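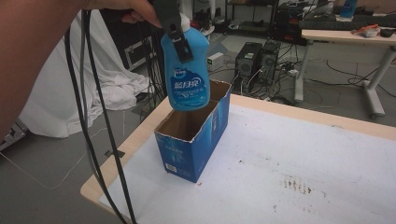
The procedure for closing a household account at Kullgate ran to two sheets. Līga Kļaviņa kept the first under a clip and the second in her coat, where it had taken on the shape of the pocket.

Sheet one covered liquids.

Liquids traveled upright. Liquids traveled alone or with other liquids, never with paper, cloth or grain. A bottle that had been opened was to be closed by hand, tipped once over a sink, wiped at the neck and placed in a rigid carton at least as tall as its shoulder. The carton was to be marked with the resident's name, the unit and the letter L. Līga had packed under this rule for five years and had lost one jar of vinegar, at Horkwood, on a staircase.

The resident of Unit 70 was Geert Schouten. He had lived there for most of his working life and had left it in June for a ward with a view of a parking lot. The ward supplied its own soap. It supplied its own towels, plates and blankets as well, and the form he had been given listed these in a column headed NOT REQUIRED. He had signed at the bottom and then written in the margin, in pencil, "laundry detergent, the blue one."

"They wash his clothes for him," said Maiara Trindade. She was on her second week and had read the whole form, including the back.

"Yes."

"So he doesn't need it."

"It's on the form."

"It's in the margin of the form."

Līga considered this. Sheet one did not mention margins. She took a carton from the pile by the door, a blue one that had already carried something else, and trimmed what was left of the flaps with a box knife. The rim came out ragged. Cardboard of that age had been damp at least once and did not cut cleanly, but the walls were sound when she pressed them with her thumbs, and the base held.

The detergent was under the sink, behind a bucket. She closed the cap, tipped the bottle, waited, and wiped the neck. The level stood a little above half. She wrote the level down, as required. A bottle's level was recorded at packing and again at delivery, and if the two disagreed by more than a finger the packer paid for it.

"How much is a finger?" said Maiara.

"Mine or yours. Whoever packed."

They did the rest of the kitchen before noon. Plates went on edge. Knives were rolled in a dish towel and tied. The saucepan lids did not match the saucepans and were packed separately, under the heading LIDS, VARIOUS. Maiara found a drawer of receipts from a grocer called Ramasamy, held together with a rubber band that broke when she lifted it. She read one and then several more.

"He bought the same things every week," she said. "Bread, eggs, onions, tea. The detergent every eighth or ninth week. Then here it changes. It's every fourth."

"Put them in P."

"Why would it be every fourth?"

"Two people," said Līga. "P is paper. Keep them flat."

Maiara put them in P and kept them flat. After a while she took the top one out again and checked the date, then checked the others, working backward on the kitchen floor with her knees apart and the receipts between them in a line. The fourth-week purchases lasted three years. After that the line went back to every eighth or ninth and stayed there.

There was one cardigan in the bedroom that was too small for him. It hung at the end of the rail in a dry cleaner's bag, though it smelled, when Maiara opened the bag, of detergent. She closed the bag. The form had a row for garments and a row for garments of others, and the second row had been left blank by whoever took the account.

"Who do I ask?" she said.

"Flurina Camenzind, in the office. She'll say to follow the form."

"And if the form's blank?"

"Blank goes to Clotwood."

Clotwood was a shed with a scale in it. Goods went in by weight. Līga had been inside it twice and disliked the floor.

Maiara held the hanger at arm's length, the way one holds something while a car is being unlocked. She looked at the rail, and then at the pencil note on the form.

"Could it travel with the liquids?" she said.

"Cloth doesn't go with liquids."

"If the cap leaked, what would happen to it?"

Līga thought about that for longer than the question needed. Then she went back to the carton and set her hand inside, between the bottle and the wall, and measured the gap.

"It would smell of detergent," she said.

She took the second sheet out of her coat and unfolded it on the counter. Sheet two covered exceptions. It had a line for packing material, which could be any clean, soft item sufficient to prevent movement of the contents, and which did not have to be listed by name. Maiara folded the cardigan in three, lengthwise, and fed it down around the bottle until nothing shifted when the carton was tilted.

Līga wrote SCHOUTEN, 70, L on the side. Under contents she wrote one bottle, opened, and the level. Under packing material she wrote "yes."

The van took the ward route at four. Sharada Fernandes drove it, and she had her own rule, which was that anything marked L rode in the front on the passenger side with the belt across it. She picked up the carton, felt the weight settle and stay where it was, and looked in over the rim.

"This is well packed," she said.

"She did it," said Līga, and went back up for the lids.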